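Indine Hall, Ground Floor Workroom – Monthly Floor and Table Check

Form 6, revised in March. Complete before the room opens and leave on the clipboard by the door.

1. Hazard tape around work area: lying flat, no lifted corners. PASS
2. Floor tile inside tape: no cracked or raised edges. PASS
3. Low table: stable, no rocking under hand load. PASS
4. Table cloth: edges clear of the floor. PASS, see comment
5. Cables along brick wall: tied and kept outside tape. ACTION
6. Power strips: off the walkway, no daisy chains. ACTION
7. Fire door to Plukora corridor: closes unaided. PASS

Comment on 4: The cloth is acceptable if it is centered. Refit it after each wash – the Sillik clips on the old table do not fit this one. Papers stay in the middle of the top.
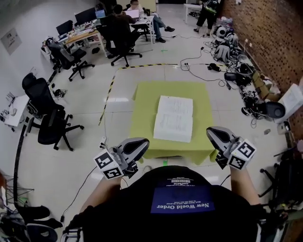 Younis replied that item 5 had been raised in January and that the wall hooks were still on order. Until they arrive, bags should go on the shelf and spare cable should be coiled separately.

Comment on 6: Strip rating is 2000 W. Add up the connected load before plugging in a heater. Replace any strip with a scorched socket or loose switch.

Items 5 and 6 remain open. Recheck in 2 weeks.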